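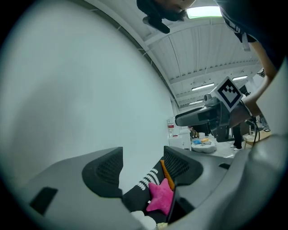
*Pink star in front of the black cloth, between the two fingers. April.*

## April, morning: the Borkport "drift" claim again

Read the Kurian paper a second time over coffee, with the appendix open this time. The claim, for whoever picks this notebook up after me: the Borkport appeal bench has moved towards the city and away from tenants and small traders ever since the council changed how judges are picked. It has been repeated in two newspaper columns and at least one council speech, always as if it were settled. I don't think it is. I don't think the opposite is settled either, and I would like that written down before somebody quotes me as the person who "debunked" it.

What they have is nearly 1000 rulings pulled from Rasar, each coded "for the city" or "against the city". The share going for the city rises after the new appointments. The chart is clean. I distrust clean charts made from court records.

First problem is Rasar itself. It takes in whatever the registry sends, and the registry changed its habits at some point. Older files include withdrawn appeals as a separate type. In the newer ones I can't find that type at all, and I have looked. If withdrawn appeals are now being filed as dismissals, they'd count as wins for the city, and the bench could have sat there doing exactly what it always did while the line went up. I can't show that this happened. Kurian can't show it didn't, and the paper doesn't mention it.

Second problem is who appeals. The filing fee went up in the same period (it's in the council minutes, I'll add the page when I find my copy again). A higher fee keeps some people out. Do the weak cases drop away, or just the poor appellants with good cases? Either would shift the share and neither tells you much about judges.

Third, the appointments. The paper treats the 5 new judges as a bloc. Two of them sat mostly on licensing and hardly touched a housing appeal. One was on leave for a long stretch. So the "bloc" in housing, where the big shift is supposed to be, comes down to 2 people, and they sit with older colleagues in panels of 3. A panel needs a majority. Which older judge went along with them, and did that judge vote differently before? The votes are recorded for split rulings, so this could be checked. It hasn't been.

Malathi Gounder thinks I'm being hard on them. Her view is that a change in how judges are chosen is meant to change rulings, otherwise why would the council have bothered, and the burden should sit with whoever says nothing happened. Fair as politics. I still don't see how it fixes the withdrawn appeals. Councils bother with all sorts of things that have no effect.

### Double coding, first go

Malathi and I each took the same small batch from the housing files and coded it blind, using the Kurian sheet exactly as published. Haven't worked out a proper agreement score yet, so no number here. My impression is poor on anything partly allowed. The sheet says "code by main outcome" and leaves it there.

The one that bothered me most: tenant loses on the eviction notice, wins on the deposit, gets costs. I put "against the city". Malathi put "for". She was going by the order in which the grounds were argued, I was going by who paid. Both can be defended from the sheet.
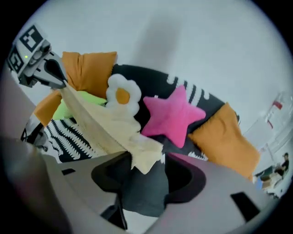 The coding sheet has no room for a coder who isn't sure, and that bothers me more than any single ruling. You must choose, and once you've chosen, the doubt is gone from the data for good. Take the trim along the top of the black sofa: I would write "fringe", Malathi would write "zigzag", and anyone reading our table later would suppose we had seen different furniture. Partly allowed appeals are like this. Two honest readers, one file, two entries, and then a percentage worked out to a decimal place.

I want a third code, "mixed", plus a free text column. Malathi says a "mixed" code becomes a dustbin and tired coders will tip everything into it after lunch. She may be right. Trying it anyway on the next batch. If more goes in there than seems sensible we can split it by who got costs.

### Buvance

They rang after lunch. Buvance now sell a "judge outlook" score to law firms, and the person on the phone said it confirms the Kurian result. I asked what it was trained on. Rasar. I asked if they had treated withdrawn appeals separately. He'd have to get back to me. So as far as I can tell we have one source being read twice, and the second reading comes with an invoice.

Asked for their list of split rulings all the same. It would save us a good deal of typing – if it arrives.

### Still to do

- write to the registry and ask plainly when the withdrawn type stopped being used, and what replaced it
- split rulings only, housing only, votes by name
- find the fee change in the minutes
- second batch with "mixed" allowed; same files to both of us, no talking
- Malathi to draft one page arguing that the drift is real, as strongly as she can. I'll do the other side. Swap and mark up.

Later: found the fee page. The rise came in before the first of the new judges sat, by some months. Doesn't settle anything, though it makes me want the filings by month before I read another column on the subject. Rasar is down for maintenance until the evening.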